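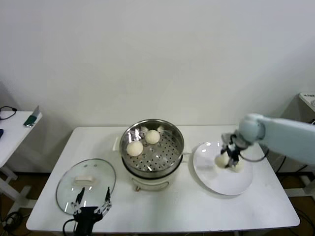

October / notes by Farah Manurung

Home Talks Workshops People Contact

Filed under: Talks, Grippers & Hands

SOFT FOOD, HARD FINGERS: speaker notes

Opening (keep it short, they've just had lunch)

Hi everyone, I'm Farah, I work on end effectors with Zulkifli Liew and Wulan Menon. Thank Mali Pugh for the invite. Say up front: two arms, one steamer, a plate and some buns. The question we set ourselves was which fingers we'd want on the end of an arm that has to get a bun from a steamer basket to a plate and leave it looking like a bun.

Ask for hands: who has tried picking up food with a parallel gripper? (There are always a few. Let somebody tell a story if they want to, it warms the room up.)

Why buns

I love buns as a test object! They're round, they dent, the skin tears if you drag it, and you can see damage from across the room. A foam ball forgives you. A bun shows you exactly where the tips went in. And you can buy a bag of them on the way to the lab.

The steamer matters just as much. The basket has walls, so the fingers have to come down from above, and any width in the knuckles gets used up fast. On a flat plate you can approach however you like. Going from one to the other in a single task is what makes the comparison interesting.

The two sets of fingers

Fingers A are the Skuso set, the thin ones. Fingers B are the Drotholm set, same linkage but with a broader pad. Same arms, same controller (the Mekonnen build Yoga Sembiring maintains), same closing speed. We only changed the tips. Say this slowly, someone always asks.

What I expected: broad pads win, easily. More area, less pressure, happy bun. On the open plate that's how it went, and the grip looked lovely. In the basket it was another story. With two buns side by side the broad pads kept nudging the neighbor before they got down far enough to close, and then you're chasing a bun along the wall.

The thin fingers slid into the gap with no fuss. They mark the bun more if you overclose, so we ended up spending most of our time on how far to close. We stop on width and then creep in 2 mm at a time. Four creeps was the most we ever allowed. (Pause here, show the width plot. Point at the flat bit!)

Cameras

People skip this part and they shouldn't. We ran a head view and a wrist view, and they're good at different things. Head view gives you the plan: where's the basket, where's the plate, is the other arm in the way. It gets vague right when the fingers go in. And polished steel is a pain, the inside of the basket is full of highlights that look like edges.

The wrist view is where I got excited. You can have one arm's camera watch the other arm work, so the side-on look at the pot comes for free. Fingers on either side of the bun, rim in front, and you can judge the height in a way the head view never lets you. Wulan was the one who pushed for this and she was right.

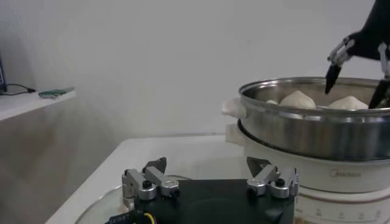 Things to try if you have a bench and an afternoon

Change one thing at a time. We swapped tips and camera mount together once and lost the whole session working out which had helped.

Log the commanded width and the measured width. The gap between them is your cheapest force sensor. Ours is noisy but we use it every day.

Route the cables before you tune anything. A stiff loop at the wrist pulls on the arm, and you'll blame the controller for it. (Yoga will nod at this.)

Numbers slide

340 picks in the log, both finger sets together. Don't read the table out. Just point at the basket column and the plate column and let them look. Mention that we scored damage by eye, Zulkifli and me separately, and argued over the middling ones. If someone has a better way to score a dented bun I really want to hear it.

Questions

Likely ones: why not suction (we'd like to try, the skin worries me), why not soft fingers (next on the list), can we have the logging script (yes, see me afterward, I've got it on a stick).

If there's time, play the clip of the thin fingers working between two buns again at half speed. It's my favorite bit.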